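Fandell Home Forum > Storage and Furniture > Desks

Storing a large bag of bedding on a laminate desk — will it mark the surface?

Posted by dovetail_q, 18 Feb 2018

I have a desk with a honey-colored wood-grain laminate top and one round cable grommet near the edge. The desk is going to sit unused until November while I work out of the Tran office. The closet is full, so I intend to use the top as a shelf for a spare comforter and two pillows in a large translucent plastic bag. The bag is white with a light blue trim. Packed, it weighs well under 30 pounds, so load is not the concern.

What I want to know:

Can soft plastic stain or stick to laminate if it stays in one position for several months? I had a vinyl mat do this on a different desk. It left a tacky rectangle that never came off completely.

Does the grommet hole need to be covered? It currently has no cap.

Is it better to close the bag fully or leave a gap? The room is heated in winter and gets afternoon light on one side of the desk.

The bag has no material code that I can find. It came from Mesura and the packaging is gone.

3 replies

pressboard

Just put a towel under it. I have had bags on top of a dresser for years and never looked at them.

kerf_and_burr

The vinyl mat is a separate case. Flexible PVC contains plasticizer, and plasticizer migrates into whatever it touches, including varnish, some paints and the top coat on cheaper laminates. Warmth and pressure speed it up. Most thin storage bags are polyethylene, which has no plasticizer to speak of. PEVA is also common and is much less of a problem than PVC.

You can usually tell them apart by hand. Polyethylene feels slightly waxy and crinkles when you squeeze it. PVC is heavier, drapes more, clings to itself and has the shower curtain smell. If the bag smells like that, keep it off the desk.

The trim is worth a separate look. Edge binding on these bags is often a different material from the body, and the colored ones can transfer dye if they get damp. Rub the trim with a damp white cloth. If color comes off, put a barrier under it.

For the barrier I would use undyed cotton or plain corrugated cardboard. Cardboard is better over a long period because it leaves some air under the bag. Wipe the desk first with a barely damp cloth and let it dry for 15 minutes. Grit under a bag will scratch laminate if the bag is dragged, so lift it when you move it.

As for the light, the exposed part of the top may fade at a different rate from the covered part. On a decent laminate you will probably not see it in one season. Closing the blind costs nothing.

muna_tenant

Agree with most of the reply before mine, with two additions.

Grommet: the hole itself does no harm, but the rim is sometimes raised by a small amount and will press into the bag. Keep the bag away from it or buy a cap. Measure the hole before ordering, as caps that look the same are sold in several sizes. The cut edge inside the hole is usually raw board, so it is also the one place where a spill gets into the core.

Closing the bag: a comforter that goes in with any moisture in it will smell by spring. Run it through the dryer on low until the middle of the fill is dry, let it cool completely, then pack and close it. I keep a 100 gram desiccant pouch in mine. A 200 gram one would suit a damp room. Do not vacuum it down if the fill is down or feather — months of compression will cost you loft.

dovetail_q

Thanks. The body of the bag is the crinkly kind with no smell, so I am treating it as polyethylene. No color came off the trim with a damp cloth. Cardboard and a cap are on the list, and until they arrive the bag stays toward the opposite side of the desk from the grommet.

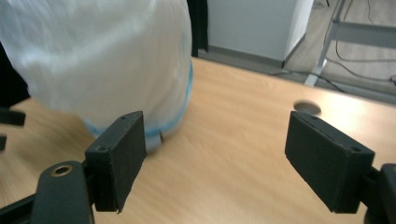
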